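4. First Use and Everyday Operation

Read section 2 (Safety) before you plug in the Rovitz breakfast maker for the first time.
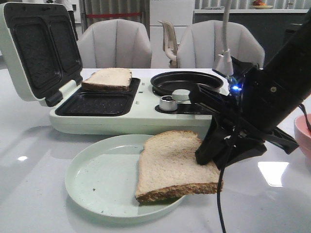 The appliance draws up to 1058 watts with both heating zones on. Use a grounded wall outlet and do not share it with a kettle, microwave or space heater. If the breaker trips, unplug everything on that circuit and try the Rovitz by itself.

4.1 Before the first meal

1. Remove all cardboard, film and tape, including the strip under the base.
2. Wipe the cooking surfaces with a damp cloth and dry them. Do not put the appliance under the faucet.
3. Set it on a flat, heat-safe counter. Leave a hand's width of free space on every side.
4. Close the lid, plug in the cord and let the appliance heat for ten minutes with no food inside.
5. Unplug it, open the lid and let it cool completely. Wipe the surfaces again.

Note: A light smell and a little smoke are normal during the first heating. Open a window. If there is still smoke on the third use, unplug the appliance and contact Gilani Service.

4.2 Toasted sandwiches

1. Preheat with the lid closed.
2. Butter the outside of the bread – a thin layer is enough.
3. Open the lid fully and lay in the bread, buttered side down. Add the filling and the top slices.
4. Lower the lid. Do not force it. If it will not close, take out some of the filling.
5. Cook for three to five minutes and check the color.
6. Lift the sandwiches out with a wooden or silicone spatula.

Caution: Cheese and tomato fillings stay very hot after the bread has cooled. Wait two minutes before serving to children.

Thick-cut bread takes longer. Frozen bread should be thawed first or the middle will stay cold. Sweet fillings such as jam leak and burn onto the surface, so keep them well away from the edges.

4.3 Eggs

1. Brush the pan with a little oil.
2. Heat for two minutes.
3. Crack the egg into a cup and pour it in from the cup.
4. Cook until the white is firm.

Do not fill the pan with more than a shallow layer of oil. The appliance is not a deep fryer. Cooking spray leaves a sticky film that is hard to remove, and damage from it is not covered by the warranty.

4.4 After cooking

1. Turn off the heat, then pull the plug. Hold the plug itself and not the cord.
2. Leave the lid open until everything is cold.
3. Wipe away crumbs with a soft brush or paper towel.
4. For burnt-on cheese, lay a warm damp cloth over the spot for five minutes, then wipe. Never use steel wool or a knife.

Store the appliance with the lid closed and the cord loosely coiled. Do not wrap the cord around a warm body.

Spare parts can be ordered from Gilani Service, Trurnholm. Have the serial number ready.

Section 4 revised June 13, 2019. Text: Amna Rana. Technical check: Gyula Halász.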